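4.2 Equipment costs and purchase planning

The budget for the household tidying study was set before any site had been visited. Virnmont quoted a unit price of 2,363 dollars for each hand-held gripper, including finger pads and one spare handle. The first plan allowed for nine units across the Banside homes, with a second order to be placed in April if the work moved faster than expected.
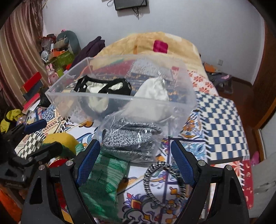 Figure 2. Bedroom site, Banside homes.

Finger pads proved to be the hardest item to plan for. The original budget treated them as a fixed part of the tool, and no separate line was entered for replacements. Objects at the sites differ widely in weight and surface: the bed in Figure 2 holds a heavy metal chain, a green mesh bag and a knitted item in a clear plastic bag, all within a short reach of one another. A single grade of pad was therefore judged too narrow a basis for purchasing. The revised plan lists two grades – one soft, one textured – and orders them in packs of 26 from Pesonen.

Storage and transport were budgeted separately. Rafail Lambrakis, who prepared the revised figures, placed both under the Rotano grant, together with repair costs for the first year. Units held as spares are charged to the same line until they are assigned to a home.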